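How to wash a puffer jacket at home

Close all zippers and empty the pockets. Use a front loader, a gentle cycle at low speed, and 2 small caps of liquid soap. I use Starkwood wool wash, but any mild one is good. Please do not add softener.
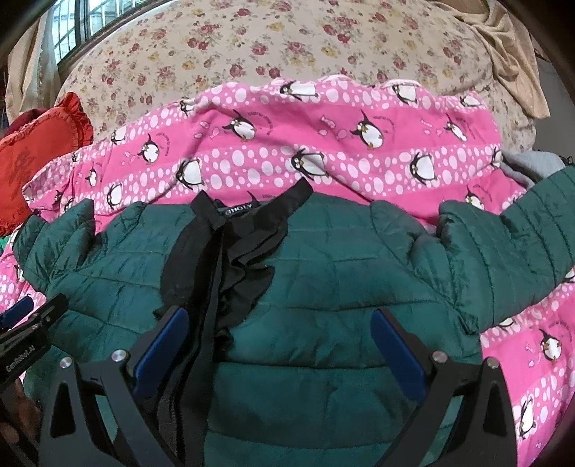

Green puffer jacket laid out on the bed, sleeves open.

Rinse two times. Dry on low heat with clean tennis balls, and stop every half hour to break the lumps by hand. In November my own jacket needed the whole evening. Store it on a wide hanger, never in a tight bag.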